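Lo que sigue acompaña a los datos de **Warero**, el proyecto con el que en Julteldale hemos empezado a pasar las maniobras de rack a un brazo robótico. Si vienes del equipo de guardia, salta directamente a «Qué cambia en el turno». ¡Es la parte que más nos ilusiona!

# Warero: pulsaciones en rack, datos simulados

**Versión:** 18 de mayo de 2022
**Mantiene:** Toivo Räsänen, operaciones de sala
**Episodios:** 3785 (3000 de entrenamiento, el resto de validación)

## De dónde sale

En la sala pequeña de Julteldale, buena parte de las salidas nocturnas acababa en lo mismo: alguien cogía el coche, entraba, pulsaba un botón en un equipo colgado y se volvía a casa. Cavuvano, que nos lleva el mantenimiento, propuso ensayar la maniobra en simulación antes de tocar nada de verdad, y nos pareció una idea estupenda.

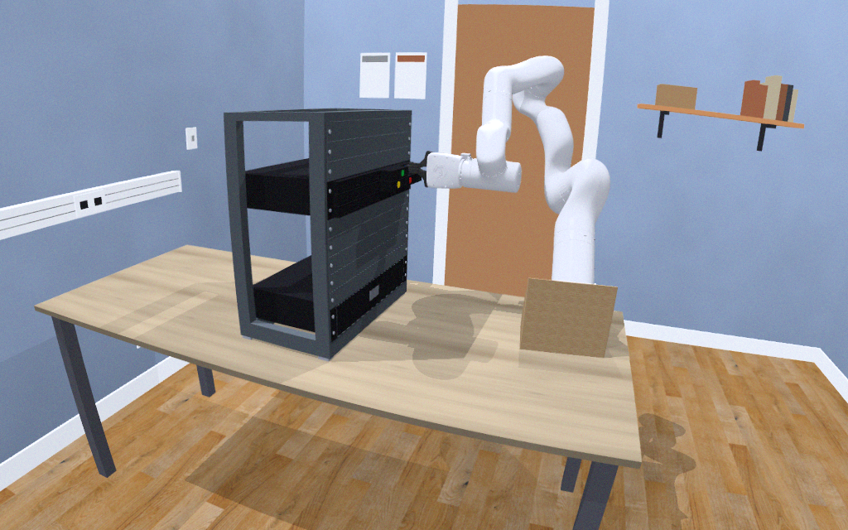

Cada episodio empieza con el brazo recogido y una orden escrita en castellano corriente, tal como la escribiría un operador en el parte («pulsa el verde del equipo de arriba»). Las órdenes las redactó la gente del turno, con sus abreviaturas y todo, y no las hemos limpiado. Hay 41 formas distintas de pedir un reinicio. ¡Un tesoro!

## Contenido

- `episodios/`: trayectorias de las articulaciones y estado de la pinza
- `vistas/`: imágenes renderizadas desde varios puntos de la sala
- `ordenes.csv`: texto de la orden, turno y variante
- `byun/`: configuración para Byun, nuestro planificador

Para cargar la parte de validación:

```
python cargar.py --parte validacion --vistas todas
```

## Qué cambia en el turno

La guardia sigue existiendo, y sigue decidiendo una persona. Lo que cambia es desde dónde lo hace: el operador lee la alarma, elige la maniobra, mira la propuesta de Byun y la confirma o la rechaza. Dos compañeras que antes hacían casi todas las salidas revisan ahora los episodios fallidos y saben más de fuerzas de contacto que yo (me tienen frito a preguntas, y encantado).

También hubo recelos, y con razón. Pedimos que el permiso de pulsar no se diera nunca por horario ni por defecto, y así quedó. 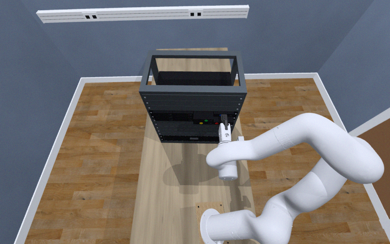 La etiqueta más discutida fue `objetivo`. Al principio anotábamos solo la posición, y en las revisiones no había manera de saber qué había querido hacer el operador. Ahora guardamos color y orden de izquierda a derecha: amarillo, verde, rojo. Con las tres luces tan juntas y los dedos de la pinza justo al lado de la roja, un pequeño desvío ya es otra maniobra, así que el margen se mide por indicador y se guarda en `margen_mm`.

## Limitaciones

- Todo es simulado. No uses estos datos para autorizar maniobras reales.
- Una sola sala y un solo modelo de brazo.
- Las sombras son más suaves o más duras según la vista; no lo hemos igualado.
- La variante 2 de las órdenes tiene erratas originales. Se quedan.

## Pendiente

En septiembre queremos añadir episodios en los que el operador cancela a mitad del gesto. Si trabajas en guardia y te apetece escribir órdenes, abre una incidencia con la etiqueta `turno` y Toivo te pasa la plantilla.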